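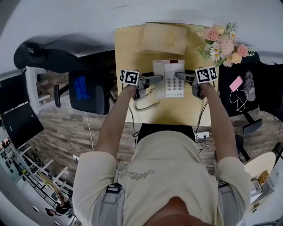

The road from Wastau to Skasum is 70 km, and the last 23 are gravel. Allow two hours in January, longer after rain. A small rental car is fine if you keep the speed down on the washboard sections.

I booked a room at the Kavanagh guesthouse by phone. They don't answer email, and the line is staffed only until 4 p.m. The rate was 800 a night with breakfast, cash only. The nearest ATM is back in Wastau, with a withdrawal limit of 1000, so plan for two withdrawals if you are staying longer than one night.

The village walk at Nundano starts at 7 a.m. and takes about three hours. It covers the grain store, the school garden and the lower well. Ask before entering any yard. Lunch is separate and has to be ordered the evening before.

Fuel: none in Skasum. Fill up before the gravel starts. Cell coverage drops out at the second bridge.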